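Notes for the Stilstead talk, evening session

(Slides are numbered in the corner but I skipped a few, so don't worry if the numbers jump. Water first. Breathe.)

OPENING

Hi everybody, thanks for staying after the coffee. I'm going to talk about seating charts, and I'm going to talk about them for longer than you think a person can.

I got into this by accident. My cousin was getting married, she had 116 people coming and a spreadsheet with two tabs, one called "tables" and one called "tables REAL". She asked me to have a quick look. I lost most of July to that quick look! I loved it, though, and I've been doing charts for other people ever since – friends first, then friends of friends, then folks who found me through Cindwood, the hall where I do most of my work now.

(Pause. Ask who has ever moved a place card at somebody else's party. Wait for the hands.)

WHY IT'S HARD

Take a table of eight. People think of it as one thing, eight seats, done. But nobody at a round table talks to seven people. You talk to the person on your left and the person on your right, and if the centerpiece is low enough you shout a bit at whoever is across. So your table is really a string of pairs, and the pairs are what I plan.

On a chart for 80 guests I start with the ones who'll have a hard time. The coworker who knows only the groom. The aunt who just got divorced and is coming anyway, good for her. The teenager who is too old for the kids' table and would rather die. I give each of them one sure thing, one neighbor I know they'll be fine with, and then I fill in around that. The easy people go last. Easy people can sit by the kitchen door and have a great night.

(Slide: the chart from the Moroz dinner, before and after. Point out table four. Don't tell the whole story of table four, there isn't time.)

TWO FAMILIES, ONE ROOM

This is the part I get asked about most. One side has a way of doing things, the other side has a different way, and everyone is being very polite about it, so you don't find out until the week of the wedding.

With Chinese families I've worked for, the banquet tables are often tens, and who sits close to the couple matters a lot. The grandparents' generation will read that room in one glance. So I ask early, and I ask the parents as well as the couple, and I ask what they want people to see when they walk in. That's usually when the red comes up. Red on the tables, red on the chairs, double happiness on anything that holds still.

Big-day cushions, in plenty of red plush:

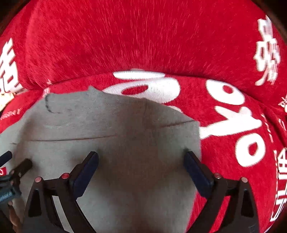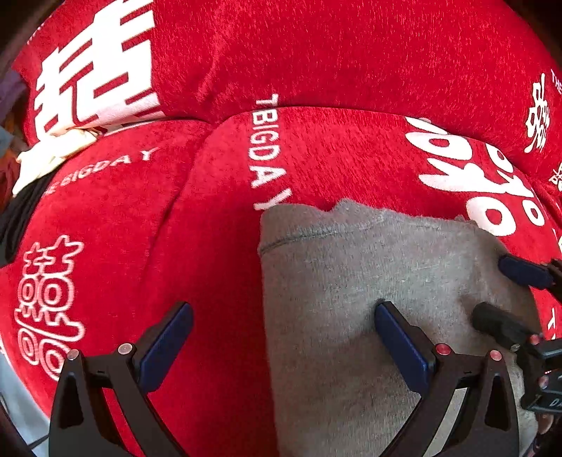 Okay, so the other thing about two families is whether you mix them. My answer used to be yes, always, stir the pot! I've calmed down. If your uncles have flown nine hours to see each other, let them sit together and be loud. Mix the cousins, because cousins in their twenties will talk to anybody. Mix the college friends. Leave the uncles alone.

Han-gyeol Jin taught me a trick here that I now use every time. He puts the two most talkative people from each side at tables next to each other, back to back. They turn their chairs around by dessert, and then you've got a bridge between two tables and you didn't force anyone into it.

(If running late, skip to TOOLS.)

TOOLS

I get asked about software. I tried Fevent for one season and it's fine, it prints nicely, and it'll yell at you when a table is over. I went back to paper. Sticky notes on a poster board, one name each, different color for each side, a little dot for anybody who needs an aisle. You can stand the whole thing up in the kitchen, and people walk by and say "oh no, you can't put Ray there" – and that sentence is worth more to me than any app.

Take a photo of the board every night. Mine fell behind a radiator once.

Last summer I added up every guest I've ever seated and got 2,788. I've had complaints, sure, most of them about the air conditioning.

QUESTIONS

Leave ten minutes. Somebody will ask about exes: different tables, same distance from the bar. Somebody will ask about kids: near a door, near a parent, crayons. If they ask about open seating, smile and say it works great for lunch.

Handouts are on the chair by the exit, please take two, I printed far too many.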